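Ticket: gripper loses bagged items in drawer
Opened by: Gemma Monti
Status: open
Workshop: Ramellow, shared bench

20 September 2021

1. Problem as reported

Arm opens the white drawer fine. Picking anything soft in a plastic bag out of it does not go well. Kevin Mac Suibhne says it's fixed since he put the fabric padding on the fingers. I ran it myself and I don't agree, so I'm opening this again.

2. What was claimed

Kevin's note from July says 100 picks without a drop. I asked what he was picking. Foam blocks, on the open bench, no bag and no drawer. That tells me the motor closes. It tells me very little about slippers.

3. What I ran

Same script, same drawer, bagged slippers. 107 attempts, 37 of them bad. "Bad" means the slipper slid out, or the fingers closed on loose plastic and came up with a fold of bag. I did not touch the speed or the grip force between runs.

4. Approach pose

Fingers come in over the drawer front, close together, and go for the heel of the right slipper. Kevin picked the heel as the target. I think it's the worst place on the whole item with the toes facing the back wall, but the planner likes it because the reach is short.

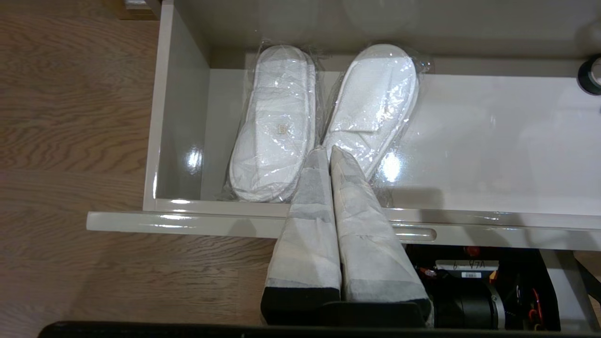

5. Things checked

- Padding: it creases where it folds around the fingers. Giorgia Galli thinks the creases help. I'd like to see a number before I believe that.
- Glare: the drawer is glossy inside and so are the bags, so bright patches everywhere. Depth readings jump around on them. Covering the drawer bottom with a dull towel helped a little, or I wanted it to.
- Script: rolled back to the version before July. Same failures.

6. Suggestions so far

Ilaria wants to raise the grip force limit to 2,000 in the config. Units are not written down anywhere, so no, not until somebody finds out what that value means. Kevin wants to order new pads from Plulby. I'd hold off on spending money.

7. Next

Open the fingers wider and take the slipper across the middle. Repeat with the bags off, same drawer, so we know which one is the problem. Lucrezia has the arm until she finishes her own job - please don't change the home position before then.

Leaving this open.

3 comments | 0 shares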